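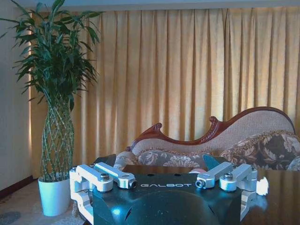
Blick der Handgelenkkamera im Wohnraum

Jaturska sucht Entwickler/in (m/w/d) für Greifplanung und Wahrnehmung, 100 %, Standort Cáceres, Kennziffer 525. Sie betreuen die Planungsbibliothek Hukari in C++ und Python.

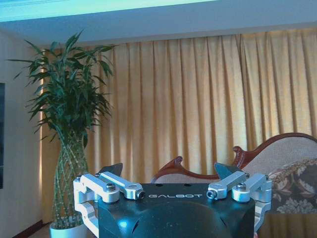

Greifer vor Sofa und Vorhang

Zu erkennen sind ein Glücksbambus und ein geschnitztes Sofa hinter dem Greifer.
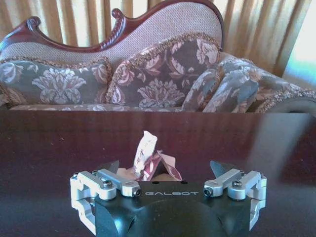 Erfahrung mit ROS 2 und Kamerakalibrierung setzen wir voraus. Beginn im Dezember, Bewerbung über das Portal Skoltik.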